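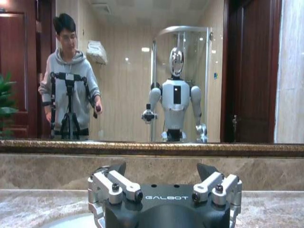 件名: Re: [tulum-maint] 左ハンドの開き量が戻らない件

Laiです。

Janaka Biswasさんの投稿への返信です。引用が長いので、必要なところだけ残しました。

> Hirwoodの洗面室に入れているTulumですが、電源を入れ直すたびに左ハンドの
> 開き量がずれます。指令は全開なのに、指先の間隔が右より狭いままです。
> 右は問題ありません。
>
> 原点復帰は手順書どおりに二回やりました。一回目も二回目も同じです。
> 手首カメラの画像で見ても、左右の指先が中心からそろっていないように
> 見えます。カメラ側のずれなのか、ハンド側のずれなのか区別がつきません。
>
> もう一つ、洗面台の前に立たせたときに、奥行きの値がときどき大きく飛びます。
> 壁のはずの場所が部屋一つ分くらい奥になります。こちらは関係ない話かも
> しれません。
>
> Janaka Biswas

先に結論を書くと、二つは別の問題です。左ハンドはリンクの締結と原点オフセットの両方、奥行きの飛びは鏡です。

■左ハンド

いきなり原点を取り直さないでください。ガタがある状態で原点を取ると、そのときの遊びの位置がそのまま保存されます。二回とも同じ値になったのは、同じ側に寄った状態で取ったからだと思います。

次の順で見ています。

1. 腕を洗面台の手前まで下げ、天板に当たらない高さで止める。台の縁は左側が手前に張り出しているので、右と同じ姿勢をそのまま左右反転して使うと余裕が減ります。
2. 非常停止を押し、ハンドの駆動が切れていることを画面で確認する。
3. 指先を片方ずつ手で軽く揺する。動くなら、リンクのどの関節で動いているかを指の腹で探す。
4. 遊びのある関節のボルトを一度緩め、位置を合わせてから締め直す。上から増し締めだけで済ませない。
5. 反対側の指も同じように見る。片側だけ締めると中心がずれます。
6. 非常停止を解除し、開閉を9回繰り返してから原点復帰。
7. 全開にして、指先の間隔をノギスで測る。左右のハンドで測って記録に残す。

Hirwoodでの前回の記録では、左のオフセットが2811、右が51でした。単位はエンコーダのカウントです。右に比べて左が大きすぎるので、どこかで古い値を読み込んでいるはずです。Grindlowの設定画面で「保存値」と「現在値」が別の欄になっていますが、現在値を直しただけでは電源を切ったときに消えます。保存値に書き込んだあと、必ず一度電源を落として、立ち上げ直した後の値を見てください。

手順書の5章には「原点復帰後に保存」とだけ書いてあり、どちらの欄の話か分かりません。ここは直しておきます。
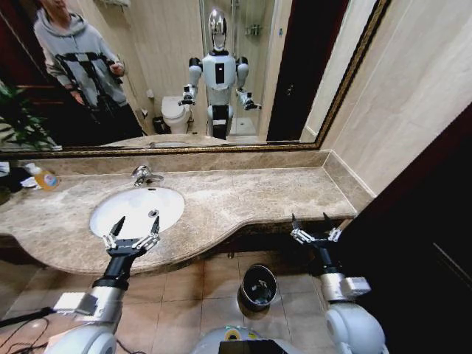 カメラかハンドかの切り分けは、手首カメラだけでは難しいです。カメラの取付が傾いていても、指先が中心から外れて写ります。頭部カメラから両方のハンドが見える姿勢にして、両手とも全開の指令を出し、左右の間隔を比べるのが早いです。頭部側で左右がそろっていて手首側だけ偏っているなら、手首カメラのブラケットを疑ってください。両方で狭く見えるならハンド側です。ただし左右の腕の高さが違うと見かけの大きさも変わるので、最後はノギスの数字で決めてください。

■奥行きの飛び

洗面台の上の大きな鏡です。鏡の中の部屋をそのまま奥行きとして返しています。カメラの故障ではありません。部屋の奥のシャワーのガラスも、向きによっては値が抜けます。

今の設定では鏡の範囲を除外していないので、Grindlowのほうで除外領域を入れてください。領域は枠の内側ぴったりではなく、金色の枠も含めて指定したほうが安定します。枠の内側の際に細い帯が残ると、そこだけ遠い点が出ます。下側は天板の奥の低い立ち上がりまで広げないこと。あそこは接触を避けるために値が要ります。

台車の位置を変えると除外領域もずれます。位置を動かしたら取り直しです。手間ですが、自動で追従させる処理はまだ試していません。

それから自分の姿が鏡に映るので、人検出を有効にしているときは、映った人にも反応します。検出を切って済ませるのはやめてください。除外領域を先に入れて、そのうえで実際に人が横に立ったときに止まるかを確認してください。

■ついでに

洗面器のそばで作業するときは、排水口に栓をするか布を敷いてください。リンクのボルトを一本でも落とすと、あとが大変です。外したボルトはトレーに並べて、左右の指で混ぜないこと。

床のケーブルは足を掛けやすいので、ハンドに触る前に壁側へ寄せてください。ロボットの左側に立って作業する人は特に注意してください。

> 原点復帰は手順書どおりに二回やりました。

このときのログが残っていれば送ってください。復帰を始める前の現在値が分かれば、古い値を読んでいるのか、途中で書き換わっているのかが区別できます。ログが消えていたら、次に電源を入れた直後、何も動かさないうちに両方の欄を控えてもらえれば足ります。

締め直しても間隔がそろわない場合は、指先の取付面を見てください。斜めに付いていることがあります。予備の指先は4月の点検で使った箱に残っています。交換したら手順6からやり直しです。

Lai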